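Packaging and Storage, week 5 notes – ventilation and stacking
5 min read

We use cookies to keep this site working and to count visits. Accept / Manage settings

Carry over from last time: respiration. Picked produce is still alive, takes in oxygen, gives off CO2, water vapor and heat. Container has to let that out. Everything today hangs on this.

Terms you need
Vent area – total open area divided by total wall area, as a percent. Count walls and base separately, people keep lumping them together in the homework.
Field heat – heat the crop brings in from outside. Get rid of it first, before long storage.
Void space – air gaps between the items themselves. Big potatoes, lots of void. Spinach, hardly any.

Solid walls vs open walls
Solid box holds moisture in. Fine for some leafy stuff over a short trip, bad for onions. Open walls dry things out faster but cool much more evenly. Trade off, no perfect answer. Exam will want you to argue one side for a given crop.

Hole shape matters too. Many small openings spread the air out, a few big slots give you jets and dead corners. But small holes clog (leaves, soil, labels stuck on the wrong side).

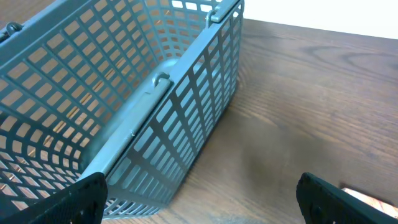
Photo: course files, Griketti unit. Lattice wall, plastic basket.

Ribs carry the load. Thin ribs = more air, less strength. Once you stack, the bottom container takes everything above it, so the rim and corners do most of the work there. Wall can flex a bit, corner can't.

Worked example – the Gileto packing shed
Onions, 19 containers to a stack row. Total load on the floor pallet 1,182 lb. Divide it out, a bit over 62 lb each. Now redo it assuming the bottom layer takes uneven weight becuase the pallet is warped. Show your steps, units on every line.

Sampaio case (reading packet, second half)
Shed switched from solid boxes to open ones, more than 2,000 in one season. Cooling time dropped, weight loss went up. They fixed it with humidity in the room and left the containers alone. Be ready to say why that was cheaper.

Washing
Open walls = more edges to scrub. Rinse, sanitize, drain upside down, let dry fully. Nesting damp ones is how you get mold on the next load. Cracked ribs – pull the container out, sharp ends cut the skin on soft fruit.

For next class: read the Plorby handout, do problems 1 to 5. Skip the graph in problem 3, the axis lables are wrong, corrected copy coming in February.

Related
Week 4: Respiration and field heat
Week 6: Cold rooms and humidity
Plorby handout: choosing a container by crop
Unit conversions cheat sheet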